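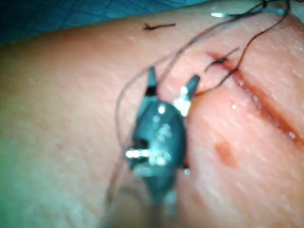 From: Pao-chu Leung
To: drurkbridge-sysadmin list
Date: 29 Sep 2024
Subject: Re: Shared logins on the Fleltulby jump host

On the earlier thread, the Tzanetos office wrote:

> We still have the old "ops" account on the jump host and most of the team uses it for out-of-hours work. I know it was meant to go in the spring. Before we remove it, can someone confirm what replaces it for people who are on call and don't have their token with them? We also have scripts that log in as ops overnight and I would rather not find out which ones by breaking them.
>
> Second question: is the password length rule changing at the same time, or is that separate?

Taking these in order.

The ops account will be disabled in October. It will be locked first and left in place for two weeks, then deleted. If something stops working during the lock period, tell me and I can unlock it for long enough to move whatever it is. After deletion I can't do that, and the home directory goes with it, so please copy out anything you want to keep.

For people on call without a token, the replacement is a set of printed recovery codes. Each person gets their own sheet and each code works once. Keep the sheet somewhere other than your laptop bag. You can ask for a new sheet at any time from the accounts page in Grilunari, under Sign-in, and the old codes stop working as soon as the new ones are issued. Codes are good for the jump host and the VPN. They are not accepted on the backup servers, where you will still need the token or a second person to let you in.

On the scripts, I went through the login records for ops on the jump host. Most of the overnight traffic comes from the log rotation job and the certificate check. Both can run under their own service accounts with a key, and I have set those up already:

- `svc-logrotate`
- `svc-certcheck`

The keys are restricted by source address, so they only work from the Drurkbridge management network. If you run either job from anywhere else it will fail with "permission denied" and nothing more helpful than that. There are also a few logins in the early hours which come from a desktop machine at Tzanetos. I don't know what they are. Could whoever owns that machine look in the crontab and get back to me off list?

Passwords are separate, but the dates are close together. The minimum goes up for everyone at the next change, and we are dropping the forced expiry. Passphrases with spaces are fine. The new limit at the top end is 280 characters — the old web form cut things off at 50 without telling anyone, and I think that explains several of the lockouts we had over the summer. If yours was longer than that, you have been logging in with a shortened version and it will need resetting.

One thing not asked about. Sessions on the jump host will now close after up to two hours idle. Use tmux for long jobs, it's installed.

The wiki page still describes the old setup. Please don't follow it for new starters, I'll replace it when the account is gone.

Pao-chu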